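Socks, again

Pokness club night was on Friday, 20 August 2021, and I've finally got my feet up with a cuppa to write about it. We're a small bunch of grown-ups and teenagers who share one long bench and one kettle, and this term we're all working on the same job, which is sorting out socks with grippers. It sounds so easy when you say it out loud!

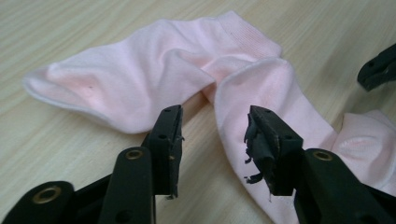
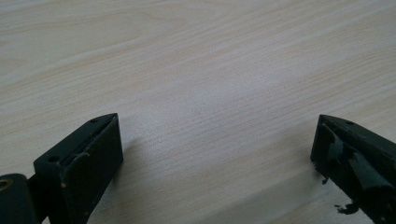
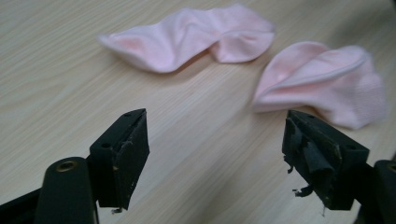 Fingers open over the club table. The pink socks are in the first and last ones.

I joined in February thinking I'd be building something with flashing lights and a bit of attitude. Laundry was not on my list. But I've come around to it, because a sock is a horrible little object to pick up. A block has sides you can grab. A sock just sort of slumps there, and it's a different shape every time you let go of it (my favourite is the zigzag, which looks like somebody's signature).

The rubbery black stuff on the fingers is looking very sad, I know. It's hanging off in shreds and I kept wanting to get the nail scissors out. I've put new padding on the shopping list for Taswood, the hardware place near the station, along with tape in any colour but black so I can see what I'm doing. I do love the brass bits though - they make the whole thing look a bit fancy, like an old suitcase.

The big date on the calendar is the Plevora Cup, which has a folding and pairing event for clubs like ours. You get 8 minutes, and two people from each team at the table. Last year the Abreu college team won it with 468 points and we came home with three stickers and a sausage roll. I'm not bitter. I did memorise their score.

My own job for the next few weeks is practising slow hands. I rush, I always have, and I was told (kindly) that I go at a sock like a magpie. So it's come in low, stop, close, lift, and breathe somewhere in the middle. I tried it at home with the kitchen tongs and a tea towel and the dog left the room.

If you're nearby and fancy coming along, we start at seven and there's always a spare stool. Bring a mug, and if you've got odd socks in a nice bright colour, bring those too. Mine are all grey and I'm sick of the sight of them!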